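January 3, 2020

Juncombe bench notes, dye lot retest

Second try at the walnut hull dye on the Birkdale wool. The May batch came out patchy and I blamed the mordant, but the old notes say the pot was stirred twice all night. Kept the alum the same this time. Soaked 80 g of hulls overnight, strained through the Eletti cloth, brought it up slowly.

Strips numbered 1 to 5. Strip 3 slipped off its clip and was in the bath 21 minutes longer than the rest, so don't compare it directly. Left to cool in the pot. Well plate layout for the liquor samples still to be written up.
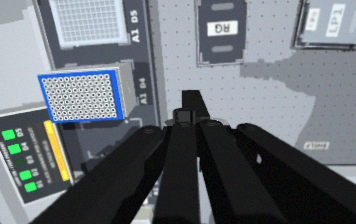 Rinse and light test

Rinse water ran brown for 54 minutes. Cut each strip in half, one half in the drawer, one on the south window sill. Check against the Picard card at the end of the month. Need more alum before the next lot.

Comments

dyepot2: Did you weigh the hulls before or after soaking?

northloom: I get patches too if the wool goes in dry. Wet it out first.

dyepot2: Same here, an hour at least.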